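# Chapter 5. Budgeting for a Work Cell

Chapter 4 treated the arm as a single purchase with a single price. In practice the arm is one line in a budget that may run to several pages, and the lines that cause trouble later are usually the short ones. This chapter sets out a method for building the full figure before a purchase order is written.

After working through the chapter, the reader should be able to separate capital cost from running cost, prepare a request for quotation that two suppliers can answer on equal terms, and set a replacement schedule for parts that wear.

## 5.1 Three kinds of cost

*Capital cost* covers items bought once and carried on the books: the arm, the controller, the mount, the cameras, the guarding. *Commissioning cost* covers the labor and downtime needed to bring those items into service. *Running cost* covers power, spare parts, software renewals and the hours of the person who keeps the cell working.

Finger sets for the gripper are often entered under capital cost. They belong under running cost. A finger wears at the contact face, and a change in the goods handled may call for a different shape well before the old set has worn out.

## 5.2 The Ollorwood case

The running case in this chapter is a tabletop handling cell planned for the Ollorwood plant. Two suppliers, Clamero and Hadgu, were asked to quote. Ngân Bùi prepared the request and Nhung Khương reviewed the replies.

The Clamero quotation listed 43 line items. The Hadgu quotation gave one price for the complete cell, with installation included and spares left out. The two totals could not be compared until Hadgu had been asked to break its figure down. Section 5.4 reproduces the request in its second form, with a required table of line items attached.

Spare finger sets were priced at $518 from Clamero and $571 from Hadgu. The difference is small against the cost of an arm. Over a planning period with repeated replacement it grows, and it should be multiplied out before it is dismissed.

## 5.3 Sizing from the work

Equipment is sized from the work it will do. The planner records the objects to be handled, the surface they rest on, and the clearance needed for the fingers to open on approach. Payload and reach are read from these records, and only then from the catalog. Figures 5.1 and 5.2 come from tabletop work of the kind considered in the case. The second shows two gripper fingers with a gap between them, and a red-rimmed round container.

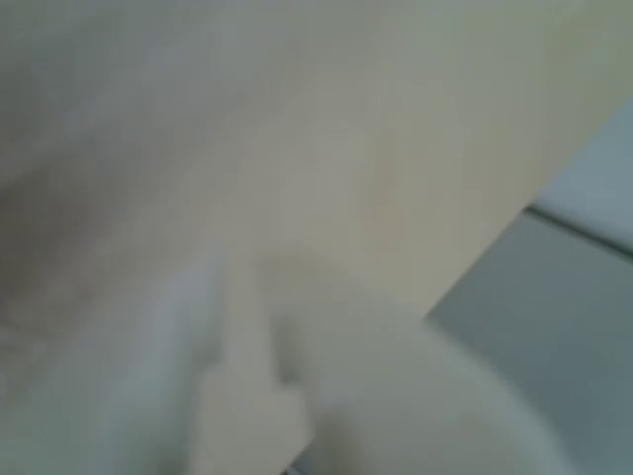
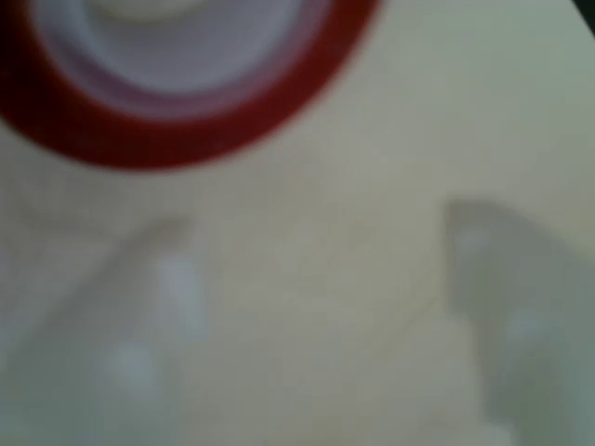
5-3

The opening between the fingers must exceed the largest gripped dimension by a working margin. For a container held at the rim, the gripped dimension is the thickness of the wall or rim. For one held across the body, it is the full outside width, and a gripper chosen for the first case may be unable to perform the second. The planner should enter both dimensions in the worksheet, with the intended grip marked.

Where the list of objects is likely to change within the planning period, budget for a second finger set at the outset and enter it on its own line.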